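Research > Contact & Wiping > FAQ

Sturkska wiping study - questions we keep getting

Filed under: Manipulation, Learning from demonstration, Notes

Last touched 25/01/2021. Answers are short as we're mid-writeup. If something contradicts the draft, believe the draft.

What is Sturkska?

The name of the method. A way to train a robot arm to work on soft, grippy surfaces (carpet, felt, bath mats) from demonstrations a person gives by hand. The policy picks the next small motion and also how hard to press. Most of the work went into the second part.

What's the one-line result?

Predicting press depth along with motion, in the same head, beats predicting motion and leaving depth to a fixed controller. On carpet. On hard floor it makes no difference that we can find.

Why carpet? Seems like an odd pick.

Because it's bad in useful ways. The surface gives when you touch it, so "contact" isn't one height. Fibers lean and drag differently depending on which way you come in. And the look of the thing changes as you work on it, which wrecks a lot of vision tricks that are fine on a table top. Also cheap. You can buy another mat.

How many demonstrations?

100 for the main policy. All on the short gray carpet. No pretraining on other tasks, we tried that and it did nothing, see below.

Who gave them?

Svetozár Zeman gave the large majority. I did the rest. Svetozár's are better, smoother, and the policy trained on only his is slightly better than the one trained on both of us. That's in the appendix. We report the mixed one since that's what anyone else would end up with.

Did you clean the demonstrations?

Threw out the ones where the arm hit a joint limit. Nothing else. We did not trim the pauses. People stop and look at the carpet before they go again, and when we cut those bits out the policy got pushy, it would start a new stroke before the last one was properly off the surface. So pauses stay in.

What does the policy see?

The wrist view and the joint positions. No overhead view. No force sensor at the wrist.

No force sensor, really?

Really. Press depth comes out as a commanded offset below where the policy thinks the surface is. The arm is compliant enough that this turns into a force, more or less. We had a force sensor on an early version and took it off again. Signal on carpet was mush. Could be our mounting. If you have a good one and get somthing useful from it please write.

What are the three conditions in the main table?

1. Motion only, fixed depth.
2. Motion with depth from a separate network.
3. Motion and depth from one head (that's Sturkska).

Same demonstrations for all 3. Same training length. Condition 2 is the one reviewers ask about - it's closer to ours than we expected, and on some mats you can't separate them. We say so in the text.

What's Fikiria then?

The baseline codebase, older, by our own group. Condition 1 is Fikiria with the logging changed. If you have used Fikiria before you can load your old configs, except the camera block, that has to be written new.

And Hubáček?

Name of our scoring script. It compares the mat before and after and gives a number for how much of the marked area changed. It is crude. It gets fooled by fibers lying the other way, since flattened pile looks darker from above even when nothing is on it. So every scored trial also got a human look, with the condition hidden. Where script and human disagree we go with the human and list the disagreement.

How often do they disagree?

More than we'd like. Table in the appendix, by mat type. Worst on gray, which is unfortunate, as gray is the main one. A mat with salt-and-pepper fibers is about the meanest thing you can hand a color threshold.

So why not switch to a plain white mat?

Did. It's the easy set. Scores go up for all conditions and the gap between them shrinks. We kept gray as the headline becuase it's where the methods differ. Yes we know how that sounds. Both sets are reported.

Does it generalize to other carpets?

Short pile, mostly yes. Long pile, no. On shaggy stuff the fingertip sinks in, the wrist view fills with fiber, and the policy loses track of where it is. It tends to stop. Better than digging in, but it's still a fail and counted as one.

Loose threads, hair, crumbs?

Not removed before trials. Policy ignores thin stuff. A thicker thread lying across the path can snag on the pad and then the whole mat shifts. Taping the mat down would fix it. We don't tape during scoring, people at home don't.

What about lighting?

Sore spot. Our floor is bright and the wrist camera exposes for whatever fills most of the view, so the floor goes to nearly pure white at the mat's edge. The policy has learned to use that edge, we think. Cover the floor with something dark and success drops. Haven't fixed it. Random brightness during training helped a bit, random backgrounds helped more, neither got us all the way back.

Can a person be in the view while it runs?

Yes. People reach in, sleeves hang over things, tools get held over the mat. We kept all of that in training. A version trained on tidy footage only froze the moment a hand came in from the side. The version in the draft carries on, slower.

Is that safe?

Speed and force are capped in the arm controller, below the policy, and the policy can't change the caps. Someone has the stop button every run. Please don't take "carries on, slower" as a safety claim. It isn't one.

What does it look like from the wrist?
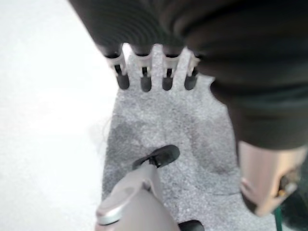 Matěj Holub

Gray mat, wrist view, so you get an idea what the network has to deal with. Finger comes in from the bottom and it's big and blurry, that's how close it sits. The black pad is the part the policy cares about. The two darker patches on the mat are the sort of thing Hubáček argues about with us. Damp or just flattened? Can't tell from one still, neither can the script. And the thin dark strand near the left border is what I mean by thin stuff.

Do you mask out the finger?

No. Tried it, got worse. The network seems to use where the pad sits against the fibers as a depth cue - when the pad is lower, more pile shows up around its edge. Mask the finger, lose the cue. This was a surprise to us and probably the part I'd most like someone else to check.

Does the pad shape matter?

A lot. Ours is a flattened oval in black rubber. We printed a round one and a square one. Square caught its corners on every stroke. Round was ok but left narrow tracks. All numbers in the draft are with the oval.

What failed completely?

Pretraining on table wiping. No gain at all.

Predicting depth from a single wrist image, no history. Jumpy. Needs 2 images minimum, we use 3.

Asking people to rate demonstrations and weighting by rating. Svetozár and I don't rate the same way, so the weights were noise.

How long does training take?

Overnight on one desktop card. Smaller network than people assume. It runs on the arm's own PC after that, no card needed, but close the browser first. Not joking, we lost an afternoon to that.

Where's the data?

Will be up with the paper. Planned for May. The raw wrist footage needs a pass first, there's talking on some of it and we want the audio gone before it leaves the building.

Can I get it early?

Ask. If you're going to run it on a different arm the answer is nearly always yes. Say which arm and what camera you have on the wrist.

What is Sodeck and do I need it?

Our recording tool. You don't need it to train, the files open with anything. You need it if you want to record new demonstrations in the same format. It's rough. Setup doc is out of date from step two onward, the readme in the folder is the current one.

My policy just hovers over the mat and never touches. Help?

Depth offset sign. Nearly every time. Check which way is down in your arm's frame, ours is flipped compared with most. If the sign is right, look at whether your wrist camera is mounted further back than ours. Policy thinks it's already in contact.

Mine presses way too hard.

Stop it first. Then lower the cap in the controller, not in the policy config. The config value only scales the output and a bad checkpoint will still push against it. Then check your mat thickness setting. It defaults to ours.

Will you do upholstery next?

Started. Couch cushions move when you push them, so the surface estimate is off by the second stroke. No results to show.

Question not on the page?

Write to Svetozár for anything with hardware, me for training and scoring. Slow replies until the draft is in.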